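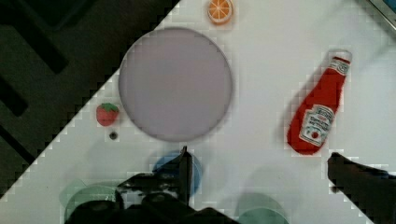 The ketchup bottle, seen from the wrist

I've been teaching a robot arm to tidy a toy kitchen, and I am having the best time! The project is called Zarkitz, and since November I've collected 182 examples of the arm picking things up and putting them somewhere else. The goal is 1,079, so yes, a ways to go.
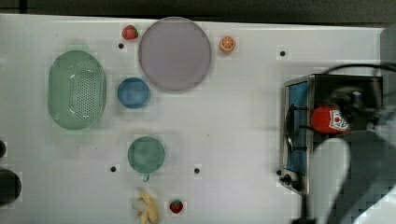
Each example is one short run with me steering. I save what the cameras saw plus every move the arm made, then shuffle the toys and go again. My best evening so far was 40 runs – I forgot to eat dinner.

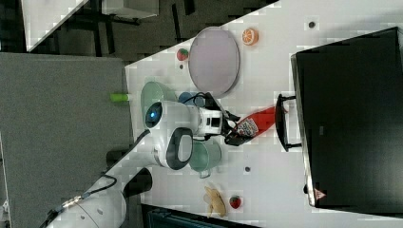 What surprised me is how much my own habits get into the data. I always came at the bottle from the same side, so I redid 21 runs with messier, more varied grabs. Slow and wobbly is fine. I want the model to see plenty of ways to get there. 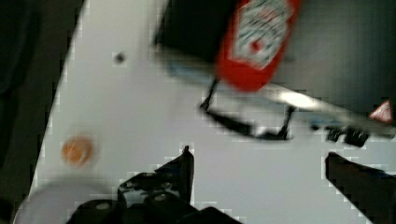 Wrist view again, red bottle up top

Next up is the strawberries, which are tiny and which I already love.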